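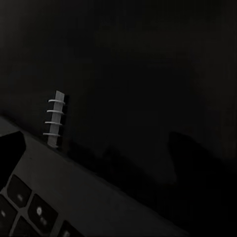

Fig. 1. Upright strip with four prongs (computer rendering).

Unit 6: Daylight in Attic Rooms
Course reader, Residential Interiors, Prundholm
Revised Jun 1, 2021

Read this before the studio session and bring your section drawing at 1:20. The section matters more than the plan for this unit. Most of the mistakes in the March submissions came from students who placed openings on the plan and checked heights afterward.

6.1 Where the light comes from

A window in a vertical wall sees part of the sky and part of the ground. A window in a roof slope sees mostly sky. For the same area of glass, the roof window lets in more light, and on an overcast day the difference is large. It also lets in more summer heat, so shading has to be drawn from the start.

The pitch changes the result. On a low pitch the glass faces nearly straight up, and the light falls on the floor close to the opening. On a steep pitch it behaves more like a wall window and reaches deeper into the room. A slope of 40 degrees is used in all the exercises.

6.2 The reveal

The reveal is the lining between the glass and the finished ceiling. If all its sides are cut square to the slope, the opening acts like a short tunnel. The usual detail is to make the lower side vertical and the upper side horizontal. This spreads the light up and down the room. Side reveals may be splayed if the rafters allow it.
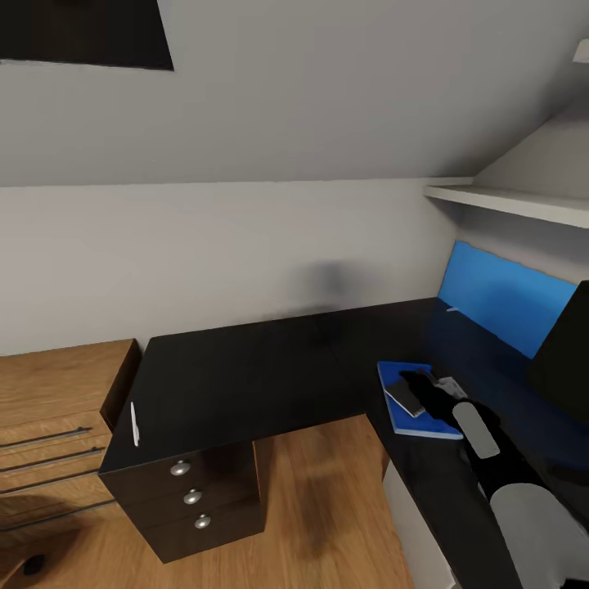

Reflected light does much of the work in an attic. Pale finishes on the slopes carry daylight into corners the sky cannot reach directly. Dark finishes near the opening increase glare, as the eye has to deal with bright glass next to a dark surface. Keep the reveal matte and light.

6.3 Furniture under the slope

Mark the line on your section where headroom ends. Seated work can go below that line, standing work cannot. A desk placed side-on to the opening gets useful light without a reflection in the screen. Sławomir Kaczorowski's notes on the Ollinwood conversion cover this in more detail; see the Szczepańska folder, sheets 2 and 3.

6.4 Exercise

Draw the Ulent attic in section. Test one opening high on the slope and one low. For each, shade the part of the floor with a direct view of the sky. Write a paragraph on which you would build. Hand in both drawings, including the one you rejected.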